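Greltness Student Manipulation Club
Member Handbook, Section 4: Table Clearing with the Hand-Held Grippers

Read this before your first session. Takes ten minutes. If you only read one part, read 4.3.

Section 3 covered charging and pairing. This one is the table task for the Nwankwo challenge, from bare cloth to uploaded run.

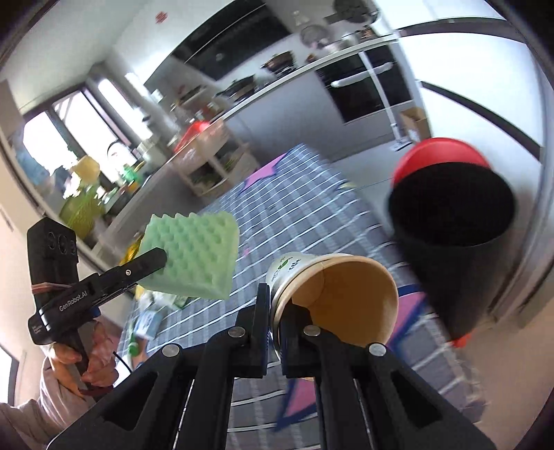
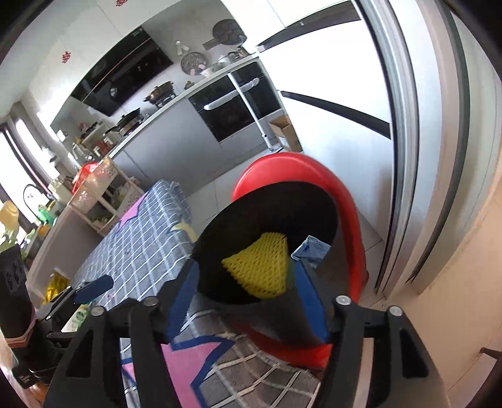
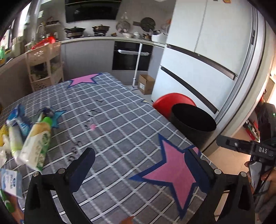
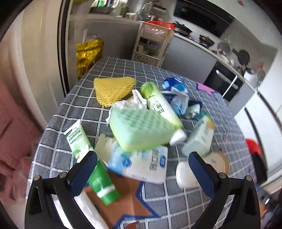
Figures 4-1 to 4-4. Table task, gripper view. The checked cloth is in all four.

4.1 What you need

Two grippers, left and right. One operator. One spotter.
The item crate.
One open container for the put-away target. Figure 4-2 has the red one with the black inside.
Checked tablecloth. Do not swap it for a plain one halfway through a set.
Laptop with Zosex open, run sheet, pencil.
Paper towels.

Note: the cloth has stars on it. They are decoration. They are not drop zones. People keep asking.

4.2 Setting the table

1. Clear everything off. Yes everything, including your phone and drink.

2. Lay the cloth flat, grid lines parallel to the long edge. Pull it tight from the corners. A wrinkle will catch a finger and drag half the items with it.

3. Tape the cloth under the table, not on top.

4. Put the items down from the crate. Mix them. We want soft, stiff, round, flat and crinkly all in the same set. Don't line them up by size and don't make it pretty. Figure 4-4 is a good level of mess: sponge, tubes, soap, plastic bags, fruit net, all in reach.

5. Leave some cloth showing in the middle. You need room to bring the fingers down. Figure 4-3 has an open middle with the packages over to the left, fine for a first set.

6. Place the container where the operator can reach it without leaning. Open side up.

7. Open the blinds or close them, pick one, and leave it for the whole set. Write which on the run sheet.

Note: background stuff (pots, chairs, whatever is on the counter) can stay where it is. Just don't let anybody rearrange it between runs.

CAUTION: If you are working in a kitchen, stove off and cool before you start. No exceptions. The operator is looking at the fingers and will not be looking at the stove.

4.3 Checking the grippers

Do this every single session. Most lost runs last term came from skipping it.

1. Squeeze and release five times. Should open all the way on its own. If it sticks, stop and go to 4.7.

2. Look at the joint screws. Finger tight is not tight. Use the small driver in the crate lid, a quarter turn at most.

3. Check the pads. If your pair has the blue pads (Figures 4-2 and 4-4) press each one with your thumb, all along the edge. A lifting corner means replace it now, not after the set.

4. Wipe the pads with a dry towel. No alcohol, it eats the glue.

5. Look at the cable if yours has one. It should hang free below your wrist. Not around the wrist. Not under the elbow.

6. Wipe the lens. Clean cloth only, not your sleeve.

7. Wake both grippers and wait for Zosex to show two green bars. One green and one gray means you are recording one hand. You will not notice until later and you will be mad.

CAUTION: The linkage pinches. Hold the handle and the trigger, nothing else. Fingertips stay out of the jaw even when it's asleep.

4.4 Calibration

1. Hold both grippers over the center of the table, fingers pointing down, jaws open.

2. Press Start Cal. Keep still until the tone.

3. Close both jaws all the way. Open all the way. Do it slowly.

4. Trace one square of the grid with the left, then one with the right.

5. Read the score. 73 or higher, carry on. Lower than that, do it again from step 1. Three bad ones in a row, restart Zosex.

Note: good scores run into the 90s. 99 is the most it will show. Don't chase it, you'll burn the whole session on calibration and we have had people do exactly that.

4.5 Running a set

A set is 11 runs. Each run has a 60 second limit. The spotter keeps time out loud at the half and at ten seconds left.

1. Operator stands square to the table. Feet planted, elbows off the cloth.

2. Spotter calls the run number and writes it down. Both. Not just one of them.

3. Operator presses record, waits for the beep, then moves.

4. Pick one item. Come in from above where you can, from the side for tubes and anything lying flat. Close until it stops sliding and no more.

5. Lift straight up, a hand's height. Pause. Then carry.

6. Lower it in over the container. Don't throw. Don't drop from high up. Open the jaw and back straight out.

7. Repeat until time or until the cloth is clear.

8. Both grippers back to the start position, jaws open, then stop the recording. If you stop it mid-carry the run is no good.

9. Spotter resets the items. Different layout every time.

Note on two hands: using both at once is allowed and worth more points, but only if both are doing something. Holding one item in each counts, like the cup and the sponge in Figure 4-1. Parking the left one in the air does not.

Note on dropped items: leave it if it went on the floor. Keep going. Spotter picks it up at reset and marks a D on the sheet. If it fell on the table you can pick it up again, no mark.

CAUTION: Spotter's hands stay back from the table while recording. We know it's tempting to straighten something. Don't.

4.6 Tips by item

Paper cups – wall crushes fast. One finger low near the rim, light squeeze. The rolled rim is the strong part.

Sponges – easy to grab, hard to let go. The bumpy kind hangs on to the pads. Open wide and wait a beat before backing out.

Foam fruit nets – grab a bunch in the middle, not one strand. They spring open when you release so get well down inside the container first.

Tubes – go across the body, close to the middle. Cap end is heavier than you think and it will swing.

Snack bags and other crinkly stuff – pinch the top seam. If you squeeze the body it balloons and slips out.

Soap – hardest thing in the crate. Pads have to be dry. Grip on the narrow sides.

Small packets – if flat on the cloth, slide to a fold or push it against something bigger to stand it up. Takes practise. New members skip these for the first two sets.

Boxes – fine. Save them for when you're low on time.

4.7 When it goes wrong

Jaw sticks half open
Crumbs or foam in the linkage, nearly always. Put the gripper to sleep, blow it out, work the trigger. Still sticks, tag it with red tape and swap it. Don't take it apart yourself.

Pad came off in the middle of a run
Stop. Mark the run X. Replace both pads, not only the one, or the grip will be uneven.

One bar goes gray
Finish nothing. Stop, check the plug, re-pair (Section 3), recalibrate. Runs before the gray are OK to keep if the time stamps match.

Picture is foggy
Lens. See 4.3 step 6.

Items keep landing outside the container
You are standing too far left or right of it. Move the container, not your feet, and recalibrate isn't needed.

Operator's hand is cramping
Swap out. Seriously. Write the new operator's initials on the sheet at the run where you changed. Grip strength fades before you feel it and the late runs look terrible.

4.8 Packing up

1. Stop Zosex, wait for "saved." Then close the laptop. In that order.

2. Grippers asleep, jaws open, into the foam case. Closed jaws flatten the pads.

3. Anything sticky or torn goes in the trash and on the replacement list. Everything else back in the crate.

4. Shake the cloth outside. Fold along the grid.

5. Upload the set to the Grokitz folder under your team name. File name is team, set number, operator initials. No spaces.

6. Photograph the run sheet and put that in the same folder. Then hand in the paper one too.

Note: sets without a run sheet don't get scored. We can't tell your D from your X by watching every video, there isn't time.

4.9 Before you're cleared to run alone

Two full sets as spotter.
Two full sets as operator with a cleared member spotting.
One calibration at 73 or better with nobody helping.
Pad change, done in front of someone.

Get all four initialed on the back page and give it to Adesuwa Dauda. She keeps the cleared list and hands out the locker code. First round for Nwankwo is in December, so teams need both members cleared well before then.

Fixes or questions on this section also go to Adesuwa. Section 5 is scoring.

Section 4 revised July 1, 2022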